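September 23, 2021

I have spent the week deleting code, and I'd like some credit for it. The old planner for the two-arm sorting cell had 13 special cases in it, most of them mine, one with a comment reading "ask Siu-fong." Siu-fong Ko has no memory of it either.

The bags are the hard part. Our segmentation model, Nyaga, is fine with a yellow bin and goes to pieces over clear plastic with sponges inside.
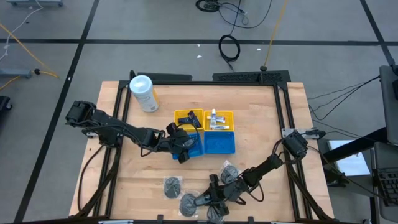

Do both arms share one planner?

They share one now. Trundberg plans all the joints together and hands each arm its own trajectory, so the collision check runs once. The old setup planned the left arm first and made the right one wait, which the right one did, at length.

Joint planning is slower per call, of course. My first version took 253 milliseconds, and I was rather proud until Ronja Nordin asked what it did when a target moved. It started over. I've since taught it to reuse the previous path as a first guess, a trick presumably known in 1943.
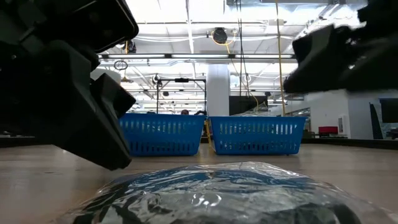 The grasp scorer is next. It still ranks candidates by how flat the depth patch is, and crinkled wrap gives it depth readings I can only call creative. I've tried averaging 10 depth readings before scoring. Ronja wants to throw out the scorer entirely and has already made a branch, named "sorry."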